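Ticket 451: right arm lags when teaching in the simulator
Opened by: Jae-hoon Ra
Assigned to: Chang-ho Lim, Starkside support
Status: waiting on customer

Jae-hoon, Sat 11 April
Hello again, and sorry to be back so soon! I'm recording the breakfast table task by remote control in Wudine, both arms, and the right one has started trailing behind my hand. The left follows beautifully. By the time I've moved across to the plate the right gripper is still on its way, and I end up steering with my shoulders like somebody playing a driving game. I've restarted everything twice (and had a cup of tea in between, which helped me if not the arm).

Chang-ho
No need to apologise, it's lovely to hear from you. Could you tell me which smoothing value you have for each hand controller? It's under Ji, then Follow. Please also try one run with only the right arm switched on.

Jae-hoon
Left is 16, right is 300. I have no memory of touching that, though I did load my old December profile last week. Right arm alone still lags.
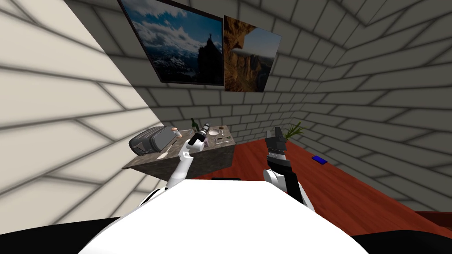

I've kept the table as it was for all these runs, toaster and plate and the rest, so you can compare them fairly.

Chang-ho
Thank you, that's a great help. 300 is far too high for teaching by hand. Please set the right to 16 as well, save it under a new profile name and record one fresh demonstration. I'd leave run 36 out of the training set for now, as the delay will be baked into it. If it still trails after that, send me the Flinska log and I'll go through it on Monday.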